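Snacks, bags and the Friday table: a quick talk with Mirela Medeiros

Caught Mirela Medeiros on her lunch, which she doesn't really take. She had 20 minutes, then it was 15. She runs the goody bags at Stirnberg, the community hall behind the old Menzies lot, and she has opinions on paper handles.

First thing she said, before I had the pen out: "Don't call them party bags. People hear party bags and want a balloon."

So, goody bags. They go out to whoever comes through the door on Friday. Kids mostly, also the bus drivers, also one choir. Candy, something crunchy, something in a wrapper nobody recognizes. She started with a carton of leftover bags from Celureo, the gift shop, when it moved out to the highway. White ones, colored handles. Thin.

"Thin is fine," she says. "Thin is free."

How many does she do? Depends on the month. July was the big one, 400 bags, school was out and the hall was open late. A normal Friday is 200. She packs at night with the radio on and hates to be helped, though she'll let you fold.

I asked about method. There is one, sort of. Bag stands up on the floor, open. Never the table, the table is too high for her and she can't see in. Floor, always. Then you look straight down and drop.

"If you can't see every packet from the top, it's packed wrong. Somebody is going to reach in and think they got one candy."

Flat packs go in on a slant, she says, so the name shows. The small stuff gets tucked at the side. Foil at the back where it can crinkle all it likes.
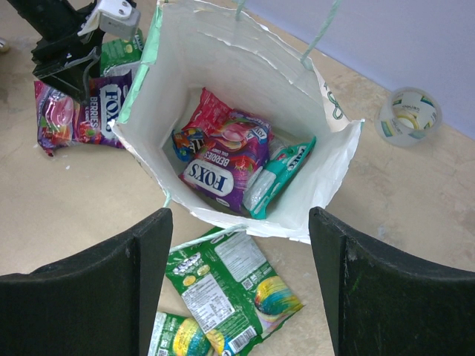
WHAT GOES IN

Fox's Berries, the purple pack. One in the bag, one still out on the floor to the left. Mirela is firm on the Berries. "It's a hard candy, it doesn't melt, it doesn't go to crumbs. You can sit on it." Has she sat on it? She has sat on it.

Then a red wrapper, for the color. She likes red at the back of the pile. The teal and white packet goes on the right, leaning, and there's a little blue, orange and yellow one that she says always gets eaten first, usually in the parking lot. The green packet she hadn't made up her mind about.

"Green goes with the handles. But then it's a lot of green."

It is a bit, the rope is green and so is the printing. I said mint. She said call it what you want.

On the rim: yes it crumples. Yes it tears some. She used to throw those ones away and stopped, it was a waste and the kids open a bag by ripping it anyway. What she does care about is the rope. She gives each handle a tug befor anything goes in. A handle that comes loose when the bag is full, thats candy all over the steps, and she's the one out there picking it up.

Where does the candy come from? Trivow, the wholesaler, mixed cartons, short dates. She checks the dates herself with her reading glasses on and her other glasses on her head. Anything close goes out the same week. Anything past goes in the trash, no discussion. She once sent back a whole pallet corner over it and they were very nice about it, apparently.

Does she eat any? Long pause.

"The broken ones."

Two things she'd change if she had money. Sturdier bags, and a shelf by the door so the full ones don't get kicked. She's asked about the shelf. Asking again this spring.

By then she was up and looking for her keys, talking over her shoulder about rope again, how the twisted kind is better on the fingers then the flat ribbon kind. The next lot goes out Friday, April 6, 2018, doors at four, side entrance. Bring the bag back if you can, she'll refill it.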